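4月13日 星期日 阴，下午有一点太阳

早上醒得太早，五点多，窗外的鸟已经很吵。我躺着想，今天一定要写日记，用中文写。从二月到现在，我只写了四篇，老师如果知道会叹气。所以今天写长一点，错了也不改。

一、Koubek 的账

我在 Koubek 面包店做周末的早班，已经第二个月。今天卖得最好的是罂粟籽卷，十点以前就没有了。有一位老先生每个星期日都来买半个黑面包，他说一整个吃不完，硬了很可惜。他说话非常慢，我很感谢他，因为我听得懂每一个字。

中午结账，抽屉里应该有3,454，可是我数出来的少了100。我数了三遍，手心都出汗。后来发现一张纸币贴在另一张的后面，大概是沾了糖浆。店长没有生气，只是让我洗手以后再数一遍。洗完手，数目就对了。我想记住这件事，不是因为钱，是因为那十分钟里我心里已经准备好道歉的句子，而且语法都是正确的。

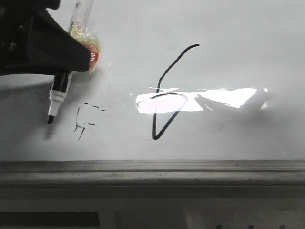
二、Drahomíra 和量词

下午坐车去 Grullcombe 找 Drahomíra Dvořáček。车票比上个月贵了，来回一共520，我觉得有点心疼。路上要经过那个水库，水位很低，岸边露出一圈黄色的泥。去年春天我们在那里野餐，那时候水一直到树根。

Drahomíra 学中文比我早三年，她的声调比我好，但是她不喜欢写汉字。我正好相反。我们的办法是：她说，我写，然后换过来，两个人都很痛苦。今天练习量词。我一直以为“一支”和“一枝”可以随便用，她说笔用“支”，花用“枝”，不过查了词典，笔用“枝”也有人写。这样的答案最让人难受，我宁可有一个严格的规则。

我们还争论“一块白板”还是“一张白板”。桌子是“张”，黑板是“块”，那么白板应该跟着黑板。她同意了。我在本子上写：一块白板，一支黑色的笔。写“板”的时候，我又把右边写得太大，整个字好像要摔倒。
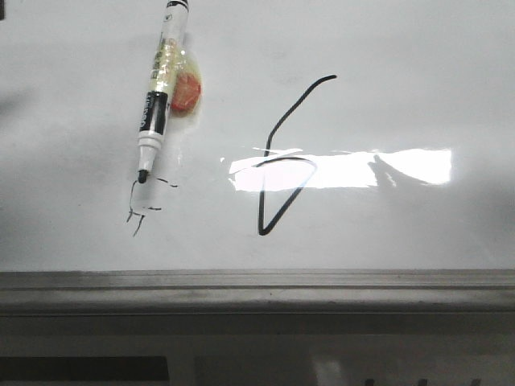 她说我的字像一个穿大鞋的人。我说她的字像没有穿鞋。我们笑了很久，她的猫从椅子上跳下去，到厨房去睡了。

四点左右喝茶，她拿出从 Badel 带回来的杏子果酱。她姐姐住在那里，房子后面有三棵杏树，每年做很多瓶，送给所有的亲戚。果酱有一点酸，我喜欢。我问她“酸”这个字能不能说人，她说可以，比如一个人说话酸溜溜的。我又学了一个词，可是不知道什么时候有机会用。也许可以用在 Skollar 的房东身上，他每次说起邻居的新车就是这个样子。

三、晚上

回到 Skollar 已经七点多。楼梯的灯又坏了，我用手机照着上楼。晚饭吃土豆汤，昨天剩下的，加了一点莳萝。妈妈打电话来，说家里的苹果树开花了，问我五月回不回去。我说还要看排班。她沉默了一下，然后开始讲邻居的狗，讲了很长时间。我知道她希望我回去。明天要问店长，能不能把月底的两个早班换给别人。

词汇本我也看了。去年定的目标是1,000个词，现在还没有到，不过我不想今天去数。最近总是忘记的是“熨”和“慰”，上面一样，下面一个是火，一个是心。我把它们写在一张纸条上，贴在水壶旁边，这样每天烧水的时候可以看见。

衣服还没有晾，我写完就去。外面开始下小雨，只能晾在浴室里。明天不用早起，可以睡到八点。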